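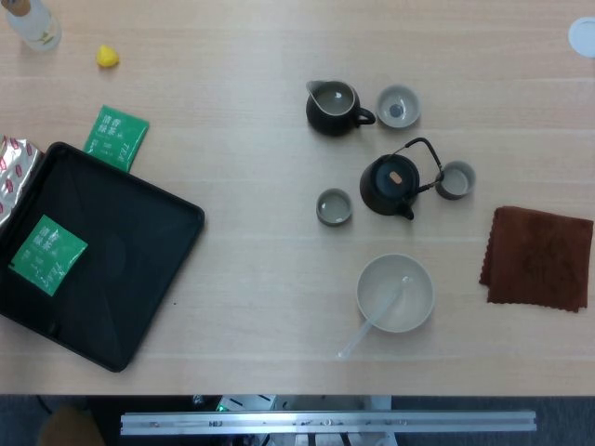
第三章 桌面的安放、日常使用与保养

本章适用于 Wendale 系列木制餐桌的浅色油饰款和浅色清漆款。两种款式的安装方法相同，保养方法不同，请先按 3.1 节确认您的款式。深色款另有单页说明，随包装附上。

3.1 确认款式

1. 找到桌面底部靠近横梁处的标签。
2. 标签上印有“O”的为油饰款，印有“L”的为清漆款。
3. 标签缺失或字迹不清时，在桌面底部不显眼的位置滴一滴清水，等候片刻后擦去。油饰款沾水处颜色会略微加深，干后恢复；清漆款基本没有变化。
4. 把款式和标签上的批号抄在本手册封底的空白栏内。补购木蜡油、脚垫或螺栓时，客服会问到批号。

注意：试水只在桌面底部进行，不要在正面进行。

3.2 安放位置

桌面长 2,195 毫米，宽 800 毫米，厚 19 毫米。开箱之前请先量好房间、门洞和楼梯转角。桌面不能拆成两段搬运，也不能弯折。

1. 选择平整、干燥的地面。地面有坡度时，先把桌子放到位，再用脚垫调平，不要用纸片或木片垫桌腿。
2. 桌子与暖气片、壁炉、烤箱之间留出一臂的距离。装有地暖的房间可以使用，但桌腿周围不要铺厚地毯。
3. 避开长时间的阳光直射。无法避开时，请在午间拉上窗帘，或者每隔一段时间把桌子调转方向。
4. 不要把空调或加湿器的出风口正对桌面。
5. 桌面长边与墙面之间留一点空隙，木材随季节会有轻微的胀缩。

新桌子进入房间后，先在包装内平放一夜再拆封，冬季尤其如此。从寒冷的货车直接搬进有暖气的房间并立即拆开，桌面可能出现暂时的翘曲。遇到这种情况，先不要打磨，也不要用重物去压，按 3.9 节处理。

3.3 安装桌腿与横梁

需要的人数：2 人。
需要的工具：随附的六角扳手。不要使用电动螺丝刀或冲击扳手。

1. 在地上铺好毯子或拆开的包装纸板，面积要大于桌面。
2. 两人各执一端，将桌面正面朝下放在毯子上。抬桌面时手扶长边，不要只抓住四角。
3. 检查桌面底部的螺纹套。套口应与木面齐平。高出木面的，用拇指按住，再用六角扳手轻轻旋入；仍然高出的，请停止安装并联系客服。
4. 把横梁放入桌面底部的槽内。横梁上刻有箭头的一侧朝向标签。
5. 用短螺栓固定横梁，先全部用手旋入，暂时不要拧紧。
6. 装上桌腿。桌腿不分左右，但每条桌腿的斜面都应朝向桌子内侧。
7. 用长螺栓固定桌腿，同样先用手旋入。
8. 确认所有螺栓都已入扣，再按对角顺序逐个拧紧。扳手明显受力后，再转四分之一圈即可。
9. 两人同时抬起桌面，先抬离毯子，再翻转放正。不要以桌腿为支点翻转。
10. 轻推桌面。如有晃动，先调脚垫，再检查螺栓。

小心：翻转时手指不要放在横梁与桌腿之间。

小心：螺栓拧得过紧会把螺纹套从木材中拔出，这类损坏不在保修范围之内。

使用一个月后，请把全部螺栓检查一遍。此后每年在采暖季开始前检查一次。

3.4 调节脚垫

1. 请另一人稍微抬起桌子的一端。
2. 顺时针旋转脚垫，桌腿降低；逆时针旋转，桌腿升高。
3. 每次旋转半圈，放下桌子后再试。
4. 四个脚垫都应接触地面。脚垫旋出过多、露出螺纹末端的沟槽时，请改用加高脚垫。

木地板和石材地面请贴上随附的毛毡片。贴之前把脚垫底部擦干净，贴好后过一夜再移动桌子。毛毡片里夹进砂粒会划伤地板，换季打扫时翻过来看一下，磨薄了就换新的。

3.5 首次使用之前（仅限油饰款）

桌面出厂时已经上过底油，但表面的保护层还比较薄。建议在正式使用之前补涂一遍木蜡油。清漆款跳过本节。

1. 用微湿的软布擦去灰尘，等桌面完全干燥。
2. 打开窗户。房间内不要有明火。
3. 摇匀随附的木蜡油，倒少许在无绒布上。
4. 顺着木纹涂抹，从桌子的一端涂到另一端，不要在中途停下。
5. 静置十五分钟。
6. 用干净的无绒布擦去多余的油。擦到布在桌面上移动时不再发黏为止。
7. 放置一夜。在此期间不要在桌面上放东西。
8. 以同样的方法涂抹侧边。底部不需要再涂。

警告：沾有木蜡油的布可能自燃。用完后请把布平铺在室外晾干，或浸入水中，再按当地规定丢弃。不要把布揉成团扔进垃圾桶。

涂油后头几天桌面会有气味，通风后会逐渐变淡。在此期间请不要铺桌布，尤其不要铺塑料桌布。

3.6 日常使用

桌面可以承受一般的用餐、喝茶、书写和缝纫。以下几项请留意。

热的器皿
刚离火的锅、刚从烤箱取出的烤盘，都要放在隔热垫上。隔热垫要有一定厚度，一层布餐巾不够。茶壶和装满热水的杯子请放在杯垫或托盘上。长时间保温的酒精炉、电磁炉和火锅，下面应放木板或石板，并且板与桌面之间要能通风。

水和饮料
溅出的水随手擦干即可。茶、咖啡、红酒、酱油和柠檬汁请尽快擦去，先吸后擦，不要来回抹开。玻璃瓶和冷饮杯的外壁会结水，底部容易留下圆形的印子，夏天请用杯垫。盛水的花瓶请放在托盘里，每次换水时把托盘底下也擦一遍。

托盘
托盘适合用来集中放置茶具、调料瓶等容易滴漏的物品。底部粗糙的托盘请先贴上软垫。橡胶脚的托盘长时间放在同一处，胶中的成分可能渗入桌面，在油饰款上留下擦不掉的暗斑。请改用毛毡脚，或者时常挪动。移动托盘时请端起来，不要推拉。

金属
湿的铁器接触木材会留下蓝黑色的斑点。铸铁茶壶、没有上釉的铁锅垫和钢丝球都不要直接放在桌面上。

切割
不要在桌面上直接切东西。请使用砧板，并在砧板下垫一块干布。

承重
桌面可以均匀放置日常的餐具、书籍和小型家电。不要站在桌面上，也不要坐在桌面两端伸出桌腿以外的部分。夹式台灯、夹式绞肉机等器具应加木垫后再夹紧，并避开桌角。

长期放置的物品
新桌子在头几个月里会慢慢变色，浅色款会略微变黄。在此期间一直放着不动的东西，下面会留下较浅的形状。请偶尔换换位置。印子通常会随着光照变淡，不必打磨。

3.7 日常清洁

1. 把桌面上的物品移开。
2. 扫去面包屑、砂糖等颗粒。
3. 用拧干的软布顺着木纹擦拭。
4. 需要去油时，在温水中加几滴中性洗洁精，拧干布后擦拭，再用清水布擦一遍。
5. 立即用干布擦干。

不要使用下列物品：
含氯漂白剂、氨水、酒精浓度高的消毒液、丙酮、去污粉、三聚氰胺海绵、蒸汽清洁机、含硅的家具喷雾。

含硅喷雾会在桌面上留下一层膜，以后涂木蜡油时不易吸收。已经用过的，请先联系客服，再决定是否打磨。

消毒湿巾偶尔使用问题不大，用后请再用清水布擦一遍并擦干。每天使用会让清漆款失去光泽，让油饰款发干。

本网站使用 Cookie 以保存您的语言设置并统计页面访问情况。继续浏览即表示您同意我们使用 Cookie。[接受] [管理偏好设置]

3.8 去除常见污渍

在处理污渍之前，先确认款式。清漆款请只做 3.7 节的清洁，清洁后仍有污渍的，不要打磨，请联系客服。以下步骤只适用于油饰款。

白色水印
1. 等桌面彻底干燥，至少放一天。很多水印会自行消失。
2. 仍有印子时，用少量木蜡油顺着木纹轻擦，静置后擦净。
3. 还是没有改善的，按“打磨与补油”处理。

茶渍和咖啡渍
1. 用加了中性洗洁精的温水擦拭，然后擦干。
2. 颜色仍深时，按“打磨与补油”处理。
不要使用柠檬汁或白醋漂白。漂白后的部位颜色会浅于周围，修补起来更费事。

蜡烛油
1. 等蜡完全变硬。
2. 用塑料卡片的边缘轻轻推起。
3. 剩下的薄层上放一张吸水纸，用手掌捂热，让纸吸收。
不要使用电熨斗。

圆珠笔和记号笔
先用中性洗洁精擦拭。笔迹已经渗入木纹的，只能打磨。

铁斑
小块的铁斑可以打磨掉。面积大或颜色深的，请交给专业人员处理。

打磨与补油
1. 准备一张细砂纸和一块平整的木块，把砂纸包在木块上。
2. 顺着木纹打磨，用力均匀。打磨范围应大于污渍，边缘逐渐放轻。
3. 擦去木粉，观察污渍。需要时重复上一步。
4. 污渍消失后，用微湿的布把打磨处擦一遍。木纤维会略微竖起，干后再轻轻磨平。
5. 按 3.5 节的方法涂油。先涂打磨处，干后把整张桌面再薄涂一遍，颜色会更一致。

注意：打磨处在起初几周内可能比周围浅一些。

注意：不要使用电动打磨机。清漆款一经打磨，表面保修即告终止。

3.9 木材的变化

木材对空气湿度有反应，下列情况属于正常：

桌面在潮湿季节略微变宽，在干燥季节略微变窄；
拼板接缝处用手能摸到细微的高低差；
木纹、色泽和细小的木节各处不同；
安静的房间里偶尔听到一声轻响。

轻微翘曲的处理：
1. 检查桌面两面是否都能通风。铺着塑料桌布的，请先取下。
2. 检查附近的热源和出风口，必要时移动桌子。
3. 略微松开横梁上的短螺栓，半圈即可，不要取下。
4. 等候两到三周，其间照常使用。
5. 桌面恢复后重新拧紧螺栓。

三周后没有改善的，请拍下桌面侧边的照片，连同批号寄给客服。拍照时在桌面上横放一把直尺，便于判断弯曲程度。

下列情况不属于正常变化，请停止使用并联系客服：裂缝贯穿桌面上下；接缝张开；螺纹套松脱；桌腿开裂。

3.10 定期保养

油饰款：经常使用的餐桌每年补油两次，用得少的每年一次。判断方法是在桌面中部滴一滴清水，水珠能保持圆形说明保护层完好，水很快摊开并渗入则需要补油。暖气开得足的房间，一般到二月就会发干，可以把其中一次补油安排在这个时候。
清漆款：不需要补油。每年检查边角和靠近座位的侧边，发现漆面破损时，先保持干燥，再联系客服索取补漆笔。

两种款式都应每年检查螺栓、脚垫和毛毡片。

3.11 搬运与存放

1. 清空桌面，包括托盘和桌布。
2. 短距离移动时由两人抬起，不要拖拉。拖拉会使桌腿螺栓松动。
3. 搬家时请拆下桌腿。拆卸顺序与 3.3 节相反，横梁可以留在桌面上。
4. 把螺栓按长短分别装袋，贴在横梁上。
5. 桌面用毯子包好，外面再包纸板。不要让塑料膜直接接触木面。
6. 运输时桌面以长边立放，并绑在车厢侧壁上。
7. 存放时平放，底下均匀垫几根木条。不要存放在地下室、阳台或没有保温的车库。

存放超过一个冬季的油饰款桌面，重新使用前请补油一次。

3.12 配件与客服

脚垫、加高脚垫、毛毡片、螺栓、补漆笔和木蜡油均可单独购买。订购时请提供款式、批号和配件名称。木蜡油不能空运，偏远地区的送达时间会长一些。

Wendale 系列由 Gratamham 家具厂制造，保修事务由 Ayele 服务部处理。来信请注明“Wendale 餐桌”，收件人写 Ebise Gebreyes。来信中请写明桌子放在什么房间、是否有地暖、平时用什么清洁，并附上问题部位的照片。补漆和螺纹套更换需要送修的，由 Brindham 维修点接收，送修前请先取得送修单号，没有单号的桌面不予收货。

本章修订日期：25/01/2023
修订内容：3.3 节增加螺纹套检查；3.6 节增加关于橡胶脚托盘的说明；3.8 节删去用柠檬汁去茶渍的旧方法。
修订：Lucian Preda
校对：Natnael Abera

下一章：第四章 加长板的安装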